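Home | Reviews | Desk & Lighting | Kitchen | Odds and Ends | About

The Ernia desk lamp, after one winter and most of a summer

August 31, 2019

I've been promising Gunnel Tveit a proper write-up of this lamp ever since she asked me about it (sorry, Gunnel, I know you've bought one by now!). I got mine last November from the Vik shop, in the light gray, and paid 60 for it with the discount, so this is a review of a lamp I paid for myself and have used pretty much every day.

First off, I love how plain it is. You get a cone shade, one thin black pole and a round black base, and that's your lamp. I'd had a big clamp-on thing before that, with springs, and every time I touched it the whole arm sagged down onto my paperwork. The Ernia stays where I put it. The shade tips up and down with one hand, and it's held its angle so far without me having to tighten anything, although Margit Amundsen tells me hers went floppy after roughly 2 months and she had to get a screwdriver on it.

The light itself is good, if a bit narrow. It puts a nice bright pool right where I'm writing and leaves the rest of the desk kind of dim, which suits me fine in the evening but might annoy you if you spread out a lot. I'd go for a frosted bulb. With a clear one you catch the glare every time you look up, and you do see right into the shade if it's pointed your way. It doesn't come with a bulb, by the way, and the box is pretty shy about telling you so.

Now the grumbles! The cord is black and there's a lot of it. I've got a cable hole in the desktop just left of the base and you'd think I'd use it, but the plug goes off to the right, so the cord just loops across the white desk and I push it back whenever I dust. A white cord option would be lovely. The switch is on the cord too, so I'm always feeling around for it. And the base shows every speck of dust, I mean every speck.

I did look at the Brarkness before buying. It's heavier and has a dimmer, but the shade is huge and I wanted to keep room for my flowers and still see the brick, which is my favorite part of working in here. The Broltinitz was cheaper and wobbled in the store, so that was that.

Would I buy it again? Yes, in the same color, and I'd pick up the bulb on the same trip.

Contact | Copyright, all rights reserved | Back to top 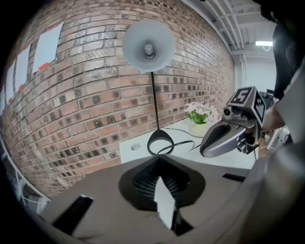

The Ernia in light gray, with the flowers keeping it company by the brick wall.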